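Tadden grasping method

The Tadden method is a way of teaching robots to pick up small packaged goods from demonstrations made by people. It was developed at Purketmont by Aurora Matos and Fahad Kazmi and first presented in October 2024.

In this method the demonstrator does not control a robot arm. The person holds a gripper in the hand and brings its two finger pads to the sides of the object, while a camera on the tool records the movement. From these recordings a policy is trained, and it is later run on an arm which has the same finger pads.

The first data set, called Drenden, contains 3742 demonstrations with snack foods on household tables. Of these, 598 were kept apart for testing. The items are placed close to each other, so the policy must learn to enter a narrow space without pushing the neighboring packets.

Leonor Calado later showed that training on 3000 demonstrations gave nearly the same result as training on all the remaining ones. Thin transparent wrapping is still considered the main difficulty of the method, and the rate of failed grasps for it is 20 percent.

See also: Ruddock gripper

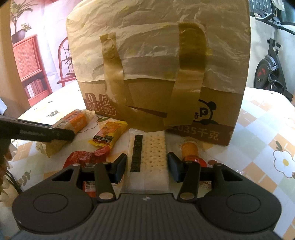 Hand-held gripper with its finger pads on either side of a clear packet of crackers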